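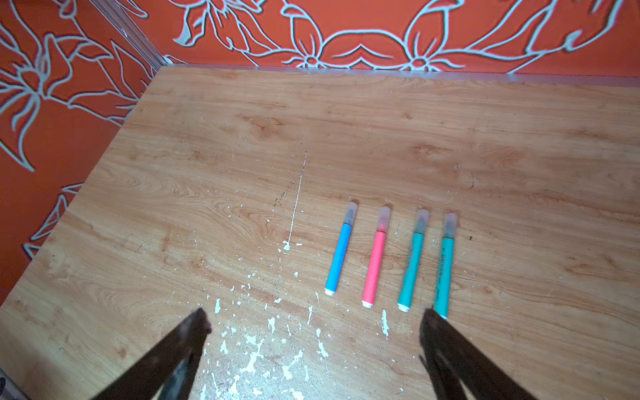
Is it worth building a robot arm at home in order to pick up pens? At the price of a decent bicycle and most of your evenings from February onwards, it's worth it for what it does to your opinions.

I held a great many opinions before I started. I had read that robots were coming for the dull jobs, and I had a dull job in mind, so the whole thing seemed well matched. The arm would tidy the table. I would drink tea. The instructions I was following said a first grasp could be had in a weekend, and I believed them, in the way one believes a recipe that says to soften onions in five minutes.

The first part of my education took place at Sallbridge, the shared workshop at the far end of my bus route, where you pay by the month and the good soldering iron is always at somebody else's elbow. I printed the brackets there. I then printed them again, having mirrored one, and discovered that a robot with two left shoulders is mechanically sound and completely useless. Suryani Tambunan, who has the bench by the window, looked at it for a while and asked if I was planning to keep it like that.

After that I took it home, on the theory that a machine meant for a house should learn its manners in one. This is where I part company with the people who write about home automation for a living. Their articles are full of kitchens that have never been cooked in. My table has a scratch down the middle and flecks of old paint, and the wall behind it is orange-red with flowers on it. No sensible engineer would choose any of that as a background. I think it's the only honest test there is. If the arm can only find a highlighter on a plain white sheet under a studio lamp, then I haven't built a household robot, I've built a fussy guest.

Highlighters, by the way, are a better opponent than they look. They are light, they are smooth, and they roll. Squeeze one slightly off centre and it pivots out of the fingers with what I can only call enthusiasm. Two of the same colour side by side will also tell you in a hurry whether your software has understood the request or has merely been getting lucky with blue.

I named the control program Saltico, after a misprint I had grown fond of, and gave it 30 tries at a time. A bad set ends with me under the table. A good set ends with me telling somebody about it on the phone while they do something else.

What annoys me is the talk of success rates. I'm told that 99 per cent is the figure to aim for, and in a slide it looks splendid. In a house it means that one pen in every hundred goes on the floor, or in the tea. My grandmother would have sacked a person for less. We forgive machines an astonishing amount provided there's a percentage sign nearby.

Still, I'd argue for building one, and for building it badly, at home, in the evening, with the wrong screws. You come away unable to be frightened by the sillier headlines and unable to be soothed by the glossier ones. You also notice your own hands more. I picked up four pens in one go the other night without looking and felt quite smug about it until bedtime.

Suryani thinks I should move on to socks. I've told her the arm isn't ready for socks, and I've gone back to widening the grip by another 2 millimetres.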